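Trirkik Shared Workshop Releases Build Notes for Tabletop Robot Arm, Advises Members Not to Expect Much

FOR RELEASE TUESDAY, 9 A.M.

Trirkik, the members' workshop behind the old Grandetti warehouse, today released the parts list, drawings and software for Kassa, a tabletop robot arm built by its members over two winters. The arm is meant to pick up ordinary kitchen things and put them down somewhere else on the same table. It does this some of the time.

The workshop is publishing the notes because members kept asking for them, and because the build guides already out there leave out the parts that go wrong.

"People come in having watched a video of an arm folding a shirt, and they want to know when ours will do the dishes," said Bontu Endale, who led the mechanical side of the build. "I tell them it won't. I would like it to put a cup on a rack without a person standing next to the off switch, and I'm not promising that either."

Kassa has a printed upper arm, a cut aluminum base and a small camera at the wrist. An earlier version, called Vivo inside the workshop, was dropped after its shoulder joint sagged under its own weight. The Vivo drawings are included in the release, marked "do not build," along with pictures of the cracked bracket.

What the tests show so far

Members ran 40 trials last month with a cup and a piece of fruit. The arm finished 15 of them with no human help. The notes list every failed run, including the ones that were plainly the operator's fault, such as starting the program with the wrong table layout loaded.

Sang Nghiêm, who wrote most of the control software, asked that the trial figures be printed ahead of the feature list.

"A success rate from one table, with one set of objects, under one set of lights, tells you about that table," Nghiêm said. "I moved a lamp in September and we lost a week. Anybody who says a home-built arm is ready for a real kitchen should be asked which kitchen."

Nghiêm is also doubtful about the savings often claimed for building at home. The parts list comes to $300 if the builder already has a printer, a bench supply and a good set of drivers. Builders starting with none of those will pay a good deal more, and the notes make no attempt to guess how much. Hours were not logged, which both builders now regret.

The test table

Trials are run on a plain gray tabletop marked off into four sections with blue tape. The tape gives the operator a quick way to say where an object should start and where it should end up. Members argued over whether the lines make the job too easy for the software, and that argument is still going. A set of trials on an unmarked table is planned – the results will be posted whichever way they go.

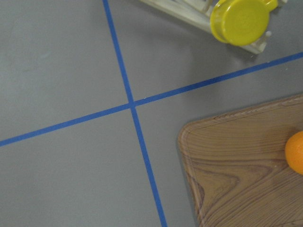

Wrist camera view of the Kassa test table, with a yellow cup upside down on the rack and an orange on the wood-patterned tray.

The cup has been the harder of the two objects in testing. The handle has to be kept clear of the gripper fingers, and a grip that is slightly off can turn the whole cup as it lifts. The orange is more forgiving, although it rolls, and several failed runs ended with it on the floor. Endale has tried three kinds of finger pad and does not recommend any of them warmly. The drawings for all three are in the release so that builders can reach their own low opinion.

What is in the release

Parts list with substitutes, drawings for Kassa and Vivo, wiring diagram, control software, table layout, and the full trial log. The wiring diagram was redrawn after a member found two connectors swapped in the first draft. Anyone who copied that draft from the workshop wall should throw it out.

The files are free to use and change. Trirkik does not sell kits, does not plan to, and cannot repair arms built elsewhere.

Open bench

The arm can be seen at the workshop's open bench, Tuesday at 7 p.m. Visitors may bring a small object for it to try. Glass is not allowed, and neither is anything the owner would mind seeing dropped.

About Trirkik

Trirkik is a shared workshop with wood, metal and electronics benches, run on members' dues. Kassa was paid for by the members who built it. It has no outside sponsor.

Press contact: Bontu Endale, Trirkik Shared Workshop. Messages left at the front desk are answered on open bench nights.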